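Subject: Re: [saha-list] Lantern night in Borneseo, worth the trip?
From: Eylül Bozkurt
Date: April 20, 2021

Oh, you have to go! I was there for the last one in January and I'm still humming the drum tune.

On Mar 28 Clirno wrote:
> We have a few days free and keep hearing about lantern night.
> Is it really for visitors too, or mostly a family thing?
> Also, where do you stand if you want to see the boats and
> not just the backs of people's heads?

It's both. Families come home for it, and they will feed you whether you ask or not. I got handed a bowl of sweet rice by a grandmother who didn't want to hear about the lunch I'd just had.

The evening starts at the fish market with the children's parade (paper birds this time, some of them bigger than the kids carrying them), and then everybody drifts down to the water behind the drummers. The program listed 364 lanterns on the boats, plus whatever people bring from home, so bring one! The stall by the bakery sells plain ones and lets you paint your own.

For the boats, skip the main pier and walk to the old ferry steps. Be there by 7 if you want the railing. The drums carry really well over the water – I liked it better there than up close.

Getting home is the slow part. The last bus was packed, so four of us walked back along the shore road and it was lovely, with music coming out of every other yard.

We stayed at the Zellance guesthouse, room 571, which faces the hill and stays quiet until the brass band goes by at sunrise. I'd book it again in a heartbeat. Ask for breakfast on the roof.

Sunday clothes are fine, and so are jeans. The older women wear embroidered shawls, and if you say something nice about one you'll get the whole history of it – leave time for that.

Write to me if you want the name of the rice place. I've put a few more notes under my name.

Eylül

Stairs and elevator
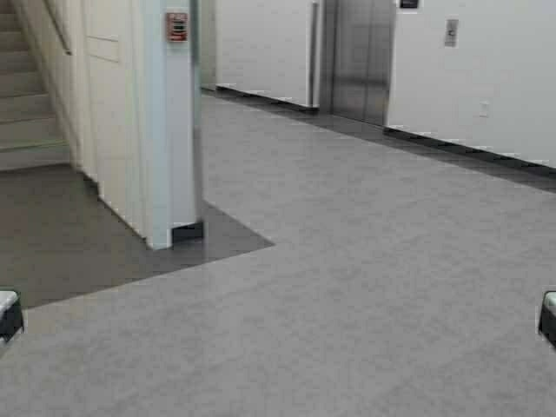 Food stalls

Cash only, small bills. The fried dough with orange syrup sells out first, so get it before the parade. The bean soup is good all night.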